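Ticket: Petek tracker, pose jumps on close approach
Component: perception / visual odometry
Opened by: Colleen Doucette
Opened: 28 Jun 2018
Status: open, workaround in place

Symptom: gripper pose jumps sideways in the last part of the approach. Replay on the Nidora build gives the same jump at the same timestamp, so load on the capture machine is ruled out.

Log extract:
WARN tracker: inliers 20, minimum 89
WARN tracker: relocalizing
INFO tracker: pose accepted

Tried:
Raised feature cap to 800. No change.
Disabled auto exposure in replay config. Not applicable, frames already recorded.
Masked the finger region. Jump smaller, still present. 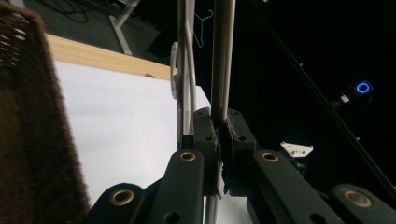
The tracker takes its corners from whatever has contrast, and the static mask covers only the fingers. At this point in the approach the brass eyelets on the links are still outside the mask, and they move with the gripper. The right half of the background is nearly black apart from a few items such as the blue LED ring, so it adds few usable corners. The wicker on the left is blurred.

Workaround: extend mask to all 4 links, reject pose if inliers fall below minimum.

Next: rerun Hisotgate set with mask v2. Fix targeted for August.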